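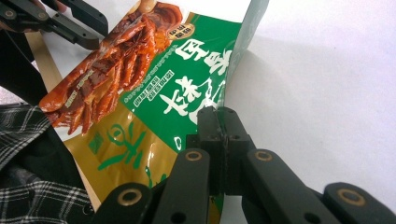

Can a machine put away the shopping yet? It can put away some of it, slowly, if a person stands near and the shopping is of the easy kind.

I have been asking myself this since September, when my sister-in-law told me that she will not buy a dishwasher because "in two years the robot will do it by hand." I work in the packing hall at Szekeres, where we fill gift boxes and mixed orders for small shops, so I have an opinion. We have had one automatic line for a long time and it is very good. It closes cartons, it puts the label, it never complains about the radio. But the cartons are all the same, and this is the whole secret of it.

The trouble starts with bags. A jar is a jar from every side. A snack bag is a different object each time you touch it. The film bends, the printing on it bends also, the shiny parts throw the light back, and the food inside slides to one corner exactly when you lift. You and I take a bag by the edge without thinking. For a gripper the edge is thin and a little slippery, and if it takes the middle instead, then it presses on what people want to eat unbroken. With two grippers you can hold the bag at two points and turn it, which I find much more sensible than suction for this kind of film. But then the two must agree with each other all the time, and if one pulls more than the other, you have either a dropped bag or an open one.

Last winter our management looked at an offer from Stelness for a picking cell. I was allowed to go with them to the showroom in Pusta and I brought my own shopping, because I did not want to see only their nice boxes. The soap was fine. The rice was fine. A bag of dried mushrooms took 18 seconds, and then it was put down on its side. Potato chips it picked up correctly, then let go too early. The young engineer was not embarrassed at all, and I liked him for it. He said that bags are what they practice most now.

To be fair, I must also give the other side. On an ordinary shift one person at my table handles over 700 pieces. In our busiest week the table did 3,916, and by the end our wrists were in a bad state. I would be happy to give the heavy and boring part to somebody made of metal. Nobody dreams as a child of putting the same bag in the same box until lunch.

At home it is harder still, I think. In the hall we at least know what comes. In my kitchen there is a half-empty bag closed with a clothespin, a net of onions with a hole, and something from the Sosmont market wrapped in newspaper. A home machine must understand that the open bag goes upright, and that the bag with foreign writing which I cannot read myself is a snack and does not belong with the cat food. My husband has not learned this last one either - but he was much cheaper than the cell.

So my answer to my sister-in-law was to buy the dishwasher. A dishwasher is also a robot, only it was clever enough to ask us to do the difficult part, the loading. She bought a small one in the end and is now angry that it does not dry the plastic cups.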